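A Visit to the Tackle Fair in Preda

Every year in January there is a fair for anglers in Preda, and every year I find some excuse. The road is bad, the car is old, the child has a cough. This time Silviu Zamfir telephoned and said he had two tickets and a full tank, so the excuses were finished. We left at five in the morning with coffee in a flask and arrived when they were still putting out the signs for the car park.

The fair takes place in the old grain hall behind the railway station. I was told at the entrance that there were 511 visitors on the first day. On our day it felt like more, but anglers in winter coats take a lot of space. The ticket has a number on it for the prize draw. Mine was 688 and it won nothing. Silviu won a packet of hooks in a size he never uses, and he carried it in his hand all day like a trophy.

I went mainly for the float makers. In my region we fish slow canals for tench and crucian carp, and the floats in the shops are too heavy for this work. Ningsih Sembiring had a small table near the heating pipe with floats made from reed and from peacock quill, all painted by hand. She let me test them in a glass tube filled with water, and she was patient with my questions. I wanted to know why her tips are orange and not red. She answered that against dark trees in the evening the orange stays visible for longer. I bought 12 of them, which was more than I had promised at home.

The bigger firms were in the middle of the hall. Hudia showed their new feeder rods, three lengths, and there was a queue to bend them. I waited and I bent one. It is a nice rod, a little stiff in the lower part for my taste, and the handle is too long if you sit on a low chair as I do. The man on the stand agreed about the handle, but he said that customers ask for it. Skusen had reels, lines and a great many caps. I do not understand why a reel must have a gold edge, but I turned the handle of the smallest one and it was very smooth.

At eleven there was a talk about groundbait in cold water, given by Dorin Bratu, who has fished the reservoir at Puner since he was a boy. I made notes. His main point was that most of us feed too much in winter. He uses one ball of the size of a walnut, very fine and dark, and then he waits forty minutes before he gives another. He sieves everything two times. A man in the front row asked about adding garlic, and then the talk became a discussion of garlic and did not come back. It was still useful, and I tried the walnut method on the canal one week later. I had four roach and a small bream, in a place where I usually have cold feet only.

Lunch was bean soup with bread, served from a hatch in the side wall. I recommend to go before noon. We went at half past twelve and stood for a long time, but in the queue we met two brothers who fish the same canal as me from the other bank, and they told me where the weed is thinner in June. I will not write it down here.
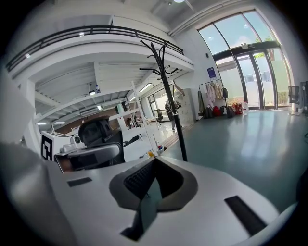 Words by Rok Stojanović
Edited by Paula Enache

In the afternoon the hall became quieter and it was easier to talk. I went back to look at second-hand tackle along the far wall, where club members sell what they no longer need. There were centrepin reels, landing net handles, one beautiful wicker basket with a broken strap. The prices were fair, and they became fairer after three o'clock. I took a keepnet for my nephew and an old bite alarm which I hope to repair.

Some practical notes for those who want to go next year. The car park is free but it is muddy at the lower end, so take boots. Bring cash, as several small makers do not accept cards. The casting lessons for children are outdoors behind the hall, and you must write the name on the list in the morning - after ten the list was full. Rod tubes must be left at the cloakroom.

We drove home in the dark with the heater on. Silviu has already asked me about next January, and I said yes before he finished the question. The floats are in a cigar box on the shelf, except two, which are in the canal.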